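**Fall burn or spring burn on a first-time native grass planting?**

**pandale_dirt** wrote:

Okay folks, I need some opinions. We've got 19 acres outside Pandale that used to be coastal hay and I finally killed it off (two seasons of spraying, never again). Little bluestem and sideoats went in with a no-till drill last winter. It came up thin but it came up! My neighbor swears I should burn in February. The seed guy at Flasumon says wait another full year. I've got a burn plan half written and a water tank on a trailer, so I'm itching to do something.

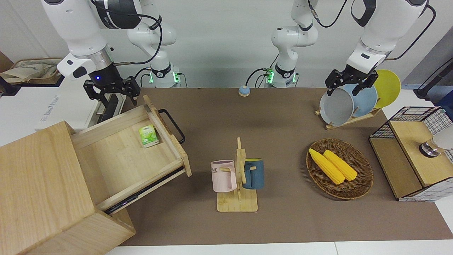

The other thing is the mesquite. It's already knee high along the south fence and I really don't want it getting ahead of me while I sit on my hands.

**creekbottom820** wrote:

Wait. First-year bluestem is all roots and no top, you won't have enough fuel to carry a fire anyway. You'll get a patchy mess and go home smelling like diesel. Mow it high, 10 inches or so, and let the light in.

**tolentino_quail** wrote:

Gonna disagree with creekbottom a little. I burned my place near Tolentino after one growing season and it was the best thing I ever did for it -- the sideoats went nuts. But I had a wet spring behind it. If it had gone dry I'd be telling you a very different story, so take it for what it's worth.

**creekbottom820** wrote:

Right, and that's my whole point, you got rain. Pandale doesn't get Tolentino rain.

**pandale_dirt** wrote:

Ha, fair. We had one decent storm in August and that was about it. What about the mesquite though? Mowing just makes it mad.

**tolentino_quail** wrote:

Basal spray, every stem, while they're small. Tedious but it works. I did over 15 rows of fence line with a backpack sprayer and a podcast.
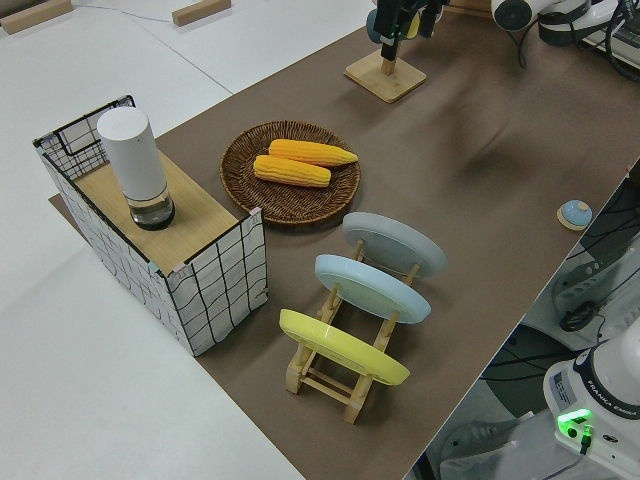 On the seed question, I'd overseed the thin spots before I'd burn them. Weigh it out by patch at home so you aren't guessing in the wind. A plain open box with a board laid over part of the top, like the one with the black grid pattern on its sides, makes a decent little sorting stand: keep your cup or scale up on the board and the bags down in the box. Little bluestem is so fluffy it'll hang up in anything narrow, so go wide on your containers.

**creekbottom820** wrote:

Now that I agree with. Mix it with damp sand too or half of it ends up on the neighbor's side.

**disimum_gal** wrote:

Jumping in from the Disimum side of things, we run cows. Has anyone asked if you're grazing it? Because a short flash graze in late spring did more for my thin stand than fire or mowing. Move 'em off quick though!

**pandale_dirt** wrote:

No cows, no cross fence, and my wife has said no to both. So I guess it's mow high, spray the fence line and overseed the bare spots. I'll hold off on the match for a year. Going to walk it Thursday and flag the worst patches, will post what I find.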